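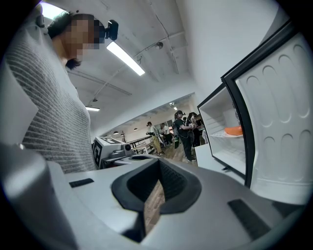 ## Sorting out the shared desk room: bins or drawers?

**Drirneder** (Sunday)

We have a long white desk in our office and everything ends up on it. Paper plates, tape, pens, cables. I want it clear by the end of February. Clear storage boxes on top, or a drawer unit underneath? The room has wood-look floors and fluorescent tubes, so looks don't matter much.

**Wiriya**

Clear boxes. We put out 2 of them, side by side on the desk, and people put things back where they can see them.

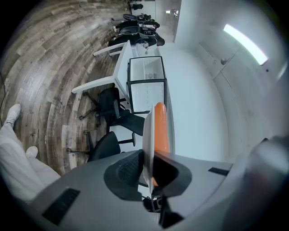

Leave the lids off if you can. Ours went into a closet the first week and I haven't missed them.

**Irkasov**

I disagree. Open boxes turn into junk boxes. Ours had dead batteries and ketchup packets in it after a month. Get drawers and label them.

**Wiriya**

Drawers get in the way of the chairs. If people roll up to the desk from one side all day, they'll hit the unit with their knees.

**Irkasov**

Put it at the end of the desk then. Ours is 2 feet wide and has 4 drawers.

**Drirneder**

The end is where people walk through, so that's out. Where do the plates go?

**Wiriya**

On edge in a box, like files. A stack laid flat takes up the whole bottom.

**Irkasov**

Plates belong in the kitchen.

**Drirneder**

We don't have a kitchen. I'll try one box for plates and one for tape and pens, and will post again in a few weeks.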